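04/07/2026

Samedi, et il pleut depuis ce matin. J'ai mis la bouilloire et j'ai décidé d'écrire en français, comme je l'ai promis à Jovita Camacho, notre professeure du jeudi. Elle corrige avec un crayon vert et elle écrit dans la marge des petites choses comme « on dirait plutôt ». Je garde toutes ces feuilles.

Cette semaine j'ai commencé le levain. Je l'ai repoussé longtemps parce que ma mère faisait le pain sans jamais rien peser, et quand je lui demandais la recette elle répondait avec le mot qui chez nous veut dire « assez ». Assez de farine, assez d'eau. Avec ce mot on ne peut pas faire un pain à trois mille kilomètres de sa cuisine. J'ai donc acheté une balance, et un paquet de farine de seigle de la marque Detari, que le magasin du coin vend à côté du riz.

Le premier jour il ne s'est rien passé. Le deuxième, beaucoup de bulles, et j'ai été fière trop tôt. Fenna Geerts, ma voisine du dessus, m'a expliqué que ces bulles du début sont de mauvaises bulles, que ce n'est pas encore la levure, et qu'il faut continuer à nourrir même quand cela sent le vernis à ongles. Cela sent vraiment le vernis à ongles. J'ai ouvert la fenêtre et j'ai continué.

Mercredi le levain est tombé tout plat. J'ai pensé qu'il était mort et j'ai été triste d'une manière un peu ridicule, pour un mélange d'eau et de farine. J'ai téléphoné à Setsuko Kikuchi, qui en fait depuis des années, et elle m'a demandé d'abord la température de ma cuisine. Je ne la connaissais pas. Elle m'a dit de placer le bocal en haut de l'armoire et de ne plus le regarder toutes les heures. J'ai obéi pour l'armoire.

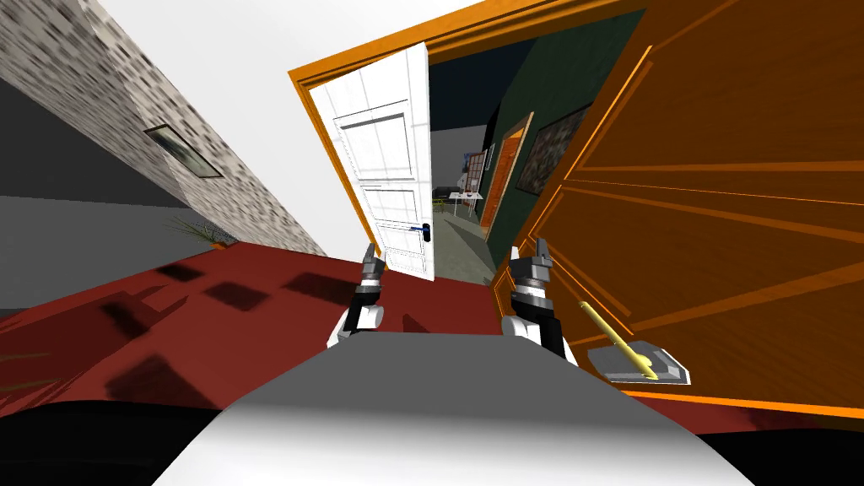
Temps de lecture : 3 min

Aujourd'hui, donc, premier pain. J'ai pris la recette de Maxence Le Goff, qui compte toujours pour 1000 grammes de farine, et comme mon four est petit j'ai divisé par deux. J'ai mal divisé le sel. Je m'en suis aperçue quand la pâte était déjà dans le saladier, et j'ai dû ajouter la deuxième moitié en la frottant avec de l'eau entre mes doigts. La pâte collait à tout, aux mains, à la manche, au robinet que j'ai voulu ouvrir avec le coude.

Je ne sais pas encore bien reconnaître quand elle a assez levé. Les livres disent qu'on enfonce un doigt et que le trou doit revenir lentement. Mais qu'est-ce que c'est, lentement ? Le mien est revenu à moitié, puis il s'est arrêté. J'ai attendu encore une demi-heure et j'ai allumé le four.

Pendant l'attente j'ai relu les vieilles lettres de ma tante, celles qui sont dans la boîte Hodžić où il y avait autrefois des biscuits. Dans une lettre d'août, elle raconte que le four du village était en réparation et que chaque famille portait sa pâte jusqu'au village d'à côté, sous un linge, dans la charrette. Elle écrit que les enfants n'avaient pas le droit de soulever le linge. Je crois que j'étais un de ces enfants, mais je ne me souviens que de la poussière de la route et d'un chien jaune.

Le pain est sorti à quatre heures. Il est plus plat que je ne l'espérais et la croûte a éclaté sur le côté, là où je ne l'avais pas coupée. L'intérieur est un peu humide au milieu. J'ai attendu qu'il refroidisse, comme on m'a dit (pas tout à fait jusqu'au bout), et j'en ai mangé deux tranches debout avec du beurre. Le goût est acide, plus acide que celui de ma mère. Le sien avait quelque chose de sucré, peut-être à cause de la farine, peut-être qu'elle mettait du miel et ne l'a jamais dit.

J'ai porté un quart du pain à Fenna. Elle a tapé dessous avec deux doigts, elle a écouté, et elle a dit : « dix minutes de plus ». Ensuite elle m'a donné des groseilles dans un bol que je dois lui rendre lundi.

Je note pour la prochaine fois : peser le sel en premier, four plus chaud au début, couper plus profond. Et demander à Jovita si l'on dit « le pain a levé » ou « le pain est levé ». J'ai écrit les deux dans mon cahier et les deux me semblent justes ce soir.

Il pleut toujours. Le bocal est remonté sur l'armoire.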